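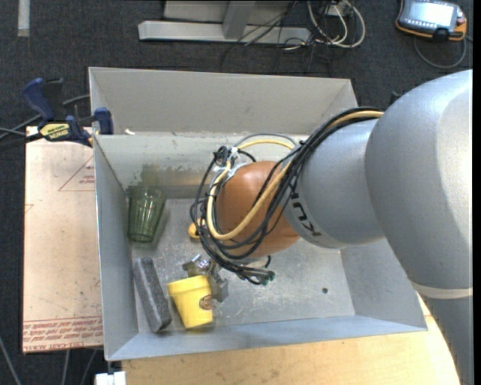

Gray metal bin, scuffed floor and all.

GLASS AND METAL DROP-OFF, NEW HOURS

Quick one before the printer closes. Pordale drop-off moves to Tuesday starting in January, gates open 5 pm. Same entrance off Oltau Road. Please dont leave bags at the gate overnight, we had 2 split open last month and Arash Asadi swept up for an hour.

Rinse jars. Lids off, lids go in with metal. No window glass, no mirrors, no light bulbs, no paint cans unless bone dry. Ceramics still a no, sorry, the Nirer plant sends back the whole load if they find a mug.

Fall totals are in: 135 households signed up, some 400 pounds of cans. Better than spring. Glass not weighed yet, scale is out for repair.

Need a ride for heavy stuff? Call Ghazal Azimi, she has the truck most weeks. Street maps with the new pickup stops are at the libary front desk, and Vija Uibo has extras.

Batteries: still looking for somewhere that takes them. More next issue if we hear back from the county.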